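Drying yarrow at the end of the year

27 Dec 2023

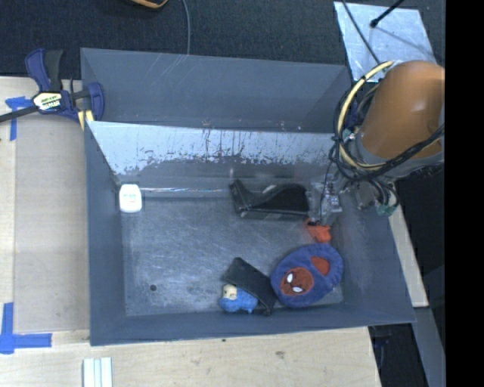
The grey bin with its slanted divider.

I finally got through the last of the yarrow this week. It was cut in July from the rough bank behind the bus shelter at Fledport, where it grows up to 2 feet high among the grass. The flowers are flat white heads, sometimes with a bit of pink, and the leaves are very finely cut. Crushed, they have a sharp smell that I like and the rest of the house doesn't.

I take the stems when the heads are fully open and leave plenty standing. They were tied in small bunches and hung in the back bedroom with the curtains shut. It took 15 days for the stems to snap cleanly. The bunches I hung in the shed at Torkwood went brown in the middle and ended up on the compost.

Old herbals give yarrow for wounds and fevers. I only use it as a tea, two teaspoons of dried flower to a mug, left for four minutes. Any longer and it gets very bitter. It belongs to the daisy family, so anyone who reacts to daisies or ragweed should leave it alone, and it isn't one for pregnancy.

The leaf has been stripped and put away separately from the flower. I bought new jars from Hako and the lids fit better than the old ones did. Mugwort is next. I still have a paper sack of it from the Oravec allotments to rub down, and the labels need writing again.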